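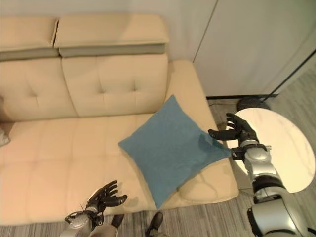

Section 4: Attaching and Using the Walking Foot

The walking foot feeds the top layer of a quilt at the same rate as the feed dogs move the bottom layer. Use it for straight-line quilting, gentle curves, stitching in the ditch and attaching binding. It is supplied with the Mindus 1082. Owners of the Mindus 786 can order it separately from the Gatudholm parts counter.

Caution: Switch the machine off at the main switch before you change a foot or a needle. Taking your own foot off the pedal is not enough.

4.1 Before you start

You will need:

The walking foot
The large screwdriver from the accessory tray
A size 90/14 quilting needle
A basted sample, at least 8 inches square, made from the same fabric and batting as your quilt

Do not skip the sample. Thread tension that looks right on two layers of cotton will often be too loose once batting is added.

4.2 Attaching the foot

1. Raise the needle to its highest position with the handwheel. Always turn the handwheel toward you.

2. Raise the presser foot lever.

3. Press the release button behind the ankle and let the standard foot drop off.

4. Loosen the ankle screw with the large screwdriver and take off the ankle. Put the screw in the accessory tray.

5. Hold the walking foot behind the needle. Place the forked arm over the needle clamp screw so that one prong is above the screw and one is below it.

6. Slide the foot forward until it meets the presser bar, then put the ankle screw back and tighten it with the screwdriver. Finger-tight will work loose within a few minutes of sewing.

7. Fit the quilting needle, flat side to the back, and tighten the clamp screw.

8. Lower the presser foot lever. Turn the handwheel through two full stitches and check that the needle goes down through the center of the opening. The forked arm should rise and fall with the clamp.

Note: If the arm does not move, it has slipped off the clamp screw. Go back to step 5.

4.3 Machine settings

Stitch: straight, center needle position
Stitch length: 3.0 for most quilts, 3.5 for thick batting
Top tension: start at 4
Presser foot pressure: 2
Feed dogs: up
Speed limit: medium or lower

Caution: Do not use the reverse button with the walking foot for more than two or three stitches. The upper feed only pulls in one direction, and longer runs in reverse will pleat the top layer. To secure a line, set the stitch length to 0.5 and sew forward for a quarter inch.

Wide decorative stitches and the automatic thread cutter should also be left off. On the 1082 the cutter is disabled when you select Foot 12 in the menu. On the 786 you have to turn it off yourself.

4.4 Quilting the first lines

1. Roll or fold the quilt so that the part to be stitched first is flat on the machine bed. Support the rest on a table to the left and behind. A quilt hanging off the edge drags against the needle and gives short, uneven stitches.

2. Lower the needle once by hand and bring the bobbin thread up to the top. Hold both threads behind the foot.

3. Start with a line through the middle of the quilt, top to bottom. Stitch a second line through the middle from side to side.

4. Work outward from the center, one half at a time. Sew neighboring lines in the same direction to avoid drag lines between them.

5. Guide the quilt with both hands flat on either side of the foot. Do not push or pull it.

6. Stop with the needle down each time you need to move your hands or shift the bulk of the quilt.

For evenly spaced lines, push the guide bar into the hole at the back of the foot and set it to the distance you want. Run the bar along the line you have just sewn — watch the bar, not the needle.
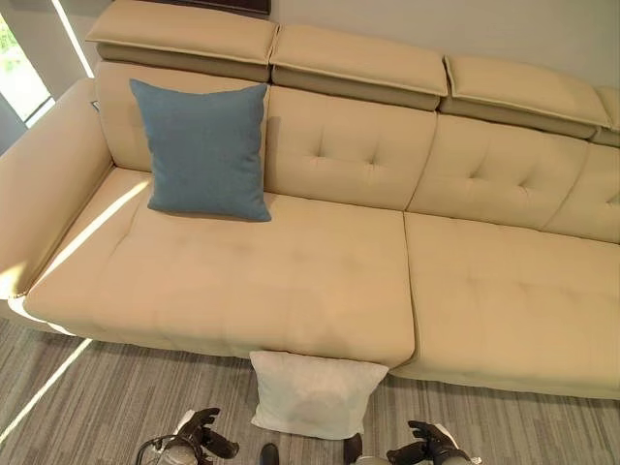
Sofa with throw pillows

4.5 Correcting common faults

Loops on the back: Rethread the top with the presser foot up. If the loops are still there, raise the tension to 5.

Bobbin thread showing on top: Lower the tension by half a number at a time.

Skipped stitches: Change the needle. Check that it is pushed all the way up.

Puckers where lines cross: The basting is too far apart. Remove the line, add pins every 4 inches and sew it again at a slower speed.

Loud clicking: Some noise is normal with this foot. If it suddenly gets louder, stop and check the ankle screw.

4.6 Care

Brush lint out of the upper feed teeth after every two bobbins. Put one drop of machine oil on the arm pivot after up to 200 hours of sewing, then sew on scrap fabric until no oil shows. Replacement guide bars are part number 159.

Section revised 2/8/24 by Tuva Sandberg. Free-motion quilting is covered in Section 5.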